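We use cookies to remember your settings and to count visits. By continuing to read you agree to this. Accept | Manage

Eating at the table again

26th November

When we moved to the flat on Bralley Street I sold the dining table. It seated six, it took up half the room, and we ate on the couch anyway. For most of a year dinner was a bowl on the knee with the television on. I didn't mind it at first. Then in March I noticed that I couldn't remember what I had eaten the night before, and that the two of us had stopped talking in the evening beyond who was washing up.

So we went back to a table. A low one this time, because that is what fits, and we sit on floor cushions. My knees complained for the first couple of weeks and then got used to it.

The rule is simple. We eat at seven, phones stay in the kitchen, and whoever didn't cook sets the places. The food doesn't have to be good. Last week it was eggs on toast twice. We still sat down for it.

I got the idea of a fixed hour from Margit Oláh, who lived under us at the old place. She cooked for herself every night for 29 years after her husband died and she laid a proper setting each time, with a cloth napkin. I asked her once if it wasn't a lot of trouble for one person. She said it took less time than finding the remote.

As for what you need, it is very little. I spent too long looking at full dinner sets online. Elard had one with 16 pieces that I nearly bought, and I am glad I didn't, as we have no cupboard for it. Most of what we use came from the secondhand shop on Ocampo Road. One plate, a knife and fork, a mat so the table doesn't get marked, a tray to carry it all in one trip.

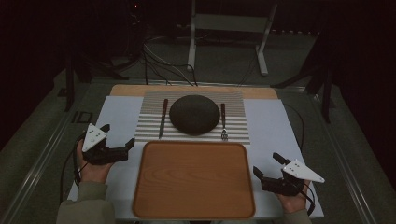
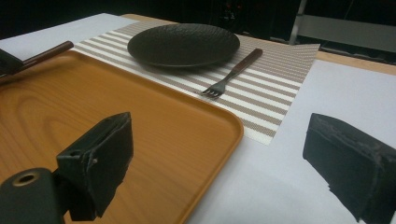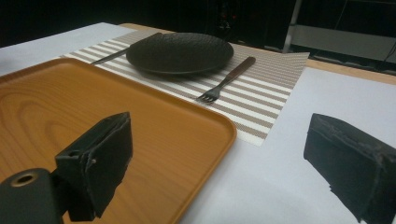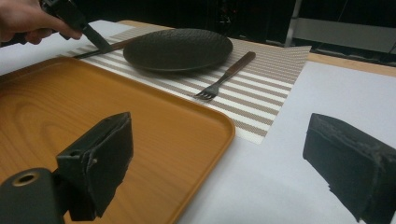
The striped placemat on the white tabletop.

Soup nights are the easiest. I make a big pot on my day off - usually lentils, carrots, an onion and a can of tomatoes - and it does three dinners. I use 700 grams of lentils for the big pot, which sounds like a lot until you see how fast it goes. It thickens overnight, so add water when you heat it up.

The hard nights are the late ones. When I get in after eight I want to stand at the counter and eat cheese. Sometimes I do. I decided early on not to keep score, because the last time I kept score of something (the 3,000 steps before lunch) I gave it up inside a month.

We had people over for the first time in October. Benjie Mangubat and Corina Gasser came, and four adults around a low table is tight. Corina sat sideways. Benjie brought rice and a pork dish his aunt makes, with vinegar and a lot of black pepper, and there was none left by nine. I have asked for the recipe and been told it has no amounts in it. If I work it out I will post it.

A few people wrote after the last post to ask about cushions. Ours are the plain square ones from Zulleck, filled with buckwheat hulls. They are heavy and they rustle, but they don't go flat the way foam does. Buy one first and sit on it for a week before you get the rest. The covers come off and can be washed at a low temperature. Dry them on a rack.

Rhea Pangilinan asked whether it works with small children. I don't have any, so I can't say. My sister feeds hers at half past five and then has a cup of tea with us at seven when she visits, and that seems to suit everyone.

Next time I want to write about lunch at work, which I still eat over the keyboard.

Get new posts by email. Enter your address to subscribe. You can unsubscribe at any time.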